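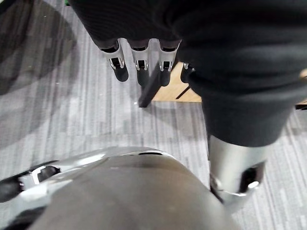
3.2 Handling of lightweight white textiles

The second group of items consisted of lightweight white textiles with a slight sheen. These were treated separately from the toweling and knitwear of Section 3.1, as pilot work at Illdale had shown that thin, smooth cloth seldom keeps a fold once it is lifted. A folded item of this kind tends to slip open along its longest free edge, and the person handling it then gathers the cloth into a bundle against the body or against another textile.

Of the 442 handling episodes coded for this group, 179 contained at least one interval in which the item was held as a bundle. An item was coded as a bundle when no straight edge longer than a hand's width could be traced on its visible side. Items with one traceable edge were coded as partly folded, even if the remainder was crumpled. Kudo's earlier scheme, prepared for the Plelldale linen rooms, placed both conditions under a single heading — a choice that we did not follow, as the two differ in the time needed to restore a flat state.

Three features were recorded for each bundle: the general outline, the number of projecting folds, and the position of any line or seam mark on the surface. The last of these proved the most useful. On plain white cloth the coders often disagreed about which part of the item was uppermost, and a colored line gave them a fixed reference. Figure 4 illustrates the condition.
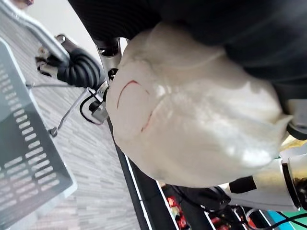 Figure 4. White cloth in the bundled state, with a thin curved red line on the left portion and a pointed fold projecting to the right. Black padded material lies against the top of the bundle.

The line in Figure 4 follows an arc, and its course can be traced although the cloth about it is creased. For coding purposes it makes no difference whether such a line is drawn or stitched. Where the line passed out of sight into a fold, coders marked the last visible point and did not extrapolate.

Contact with a second textile was coded independently of the bundle state. A dark, padded neighbor made the outline of a white item easier to trace along the shared side, and agreement between coders was higher in these episodes than in those with white against white. The effect was absent for the lower outline, where sagging lobes were the main source of disagreement.

A total of 116 bundles were coded a second time by Fortin, working from the stills alone. Most differences concerned small projecting folds. Glossy highlights on the cloth were twice recorded as edges in the first pass, and the instructions were amended in January to exclude them. The revised wording is given in the Tirkutex coding sheet, version 2.

Print this section
E-mail this section to a colleague

Search this journal Enter keyword or author Go

Related items
Ebihara drying racks: load and spacing
Seam marks as reference lines in flat linen
Storage of padded covers at Plelldale
Fold retention in smooth cloth: a short note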